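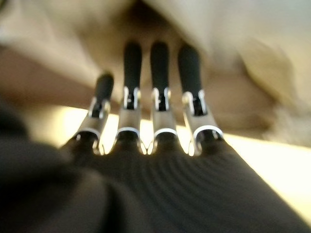 Tallar Kitchen > Notebook > Spreads and relishes > Batch 217

02/04/2018

Batch 217, red pepper and eggplant spread, the freezer version. I've been looking forward to this one all winter! These are the peppers Tihomir and I roasted and peeled in September and froze flat in bags, and the whole point today was to find out if a spread made from frozen roasted peppers can stand next to one made fresh. Short answer, yes, and in one way I like it better. Long answer follows, mostly so I don't forget what I did.

Peppers came out of the freezer last night and thawed in the big colander over a bowl in the walk-in. Weight before draining was 3,551 g, peppers and juice together. I forgot to weigh the juice separately (sorry, Nikola, I know you asked) but there was a lot of it, easily more than we ever get from fresh ones. It was gorgeous, deep red and sweet, and I could not bring myself to pour it down the sink. More on the juice further down.

Eggplants were fresh from Nikolaidis, the long skinny kind. Straight onto the rack in the Zineo, top heat all the way up, turned whenever I remembered. The back left corner still runs hot. Anything sitting there needs to come out early or swap places with whatever is in front. Skins charred nicely, and they smelled like a campfire. Covered them with a towel in the steel bowl and left them alone for 20 minutes, which made the peeling so much easier than last time when I was impatient and burned my thumbs.

Chopping. I did half by hand and half in the grinder with the coarse plate, because Tihomir and I have been arguing about this since the fall and I wanted it settled. Hand chopped keeps these lovely soft strips that catch the oil. Ground cooks down faster and spreads better on bread. Mixed together they are wonderful, you get the smooth part and then a little something to bite. I'm calling that a draw and we should just do it this way from now on.

Cooking. Wide pan, medium low, a good pour of sunflower oil in the bottom and the rest of the oil added bit by bit. Peppers first and alone until the spoon leaves a track on the bottom, then the eggplant. Drained frozen peppers are still wetter than they look, so the first stretch was slow and spitty and I had to wipe down the wall afterward. Use the splatter screen!! It's hanging behind the door where it always is, and I always forget it.

Salt went in at 2 percent of the drained weight. That's where we've been with the fresh batches and I didn't want to change too many things at once. Tasted a touch salty while hot and exactly right once it cooled, so don't panic and start adding more pepper halfway through like I did with the green tomato relish.

Vinegar at the very end, off the heat. Garlic too, crushed with a bit of the salt. I tried frying a spoonful of the spread with the garlic in from the start, in the little pan, and it goes sweet and mellow, which is nice but not what I want here. Raw at the end has that kick.

Now the part I got excited about. The color! I had assumed freezing would dull it and I had the spread in my head as a brownish brick sort of thing. It is bright. I set a spoonful on a white plate next to the last of the fresh batch from the fridge and mine is redder. I don't want to claim too much from one plate under kitchen lights, and the older jar has been open a while, so the comparison isn't fair. But I was grinning.

Texture: softer. The frozen peppers have given up any firmness they had, and the hand-chopped strips are more like ribbons of jam. For spreading on toast I love it. For spooning next to grilled meat I'd probably want the fresh version with some backbone to it. Nikola, tell me what you think, yours is the container with the blue lid.

The juice. I put it in the small pot with nothing added and let it simmer down while everything else was going on. It went from watery to syrupy very suddenly near the end, so stay close. What I got was a small jar of dark red pepper syrup that tastes like the best part of a roasted pepper with the volume up. Half of it went back into the spread. The other half I kept. Things I want to try it in:

- stirred into white beans with onion
- brushed on flatbread before baking
- whisked into the yogurt dressing in place of the tomato paste
- a spoonful in Tihomir's goulash when he isn't looking

I tried the first one for lunch with leftover beans and ate the entire bowl standing up at the counter.

Jars. This batch is for the fridge and the freezer only, nothing for the shelf. I haven't checked the acidity and I won't be putting anything in the pantry on a guess. The labels are from the new Skodent roll and they stick beautifully to cold glass, much better than the old ones that curled up and dropped off in the walk-in. They do smear if you write with the fat marker, so use the ballpoint and press hard. I've left room at the top of the freezer containers. The fridge jars have oil over the top.

What went wrong, for the record. I scorched a patch when I went to answer the delivery door. Didn't scrape it, moved everything over to the other pan and lost a bit that was stuck, and I can't taste any burn in the finished spread. Also the colander is too small for this amount and a couple of peppers slid over the side onto the shelf overnight. They went in the compost. We could drain in two lots next time, or line the perforated hotel pan with cloth, which I think would be quicker to clean.

Added after dinner: Tihomir Janevski has now tasted it, on rye, with feta, and went back for another slice. He says more smoke. He always says more smoke. But he does have a point, since the fresh batch got finished over the charcoal and this one never saw it. I could give the eggplants a few minutes on the grill outside if the snow ever clears off the patio, or we could char the peppers harder next September before they go in the bags. I'd rather do it in September. I'd like the smoke to be in there already when I open the bag in the dead of winter.

Next batch:

Same salt, same vinegar. Reduce the juice first, before anything else is on the stove, and put all of it back in the pan to see how far the flavor will go. Try one hot pepper, seeds out. Bake the eggplants away from that back left corner. Ask Nikola Dervishi if there's still a bag of the yellow peppers at the bottom of the chest freezer, because a yellow one of these would be so pretty. Buy more garlic, we're down to the one sad head.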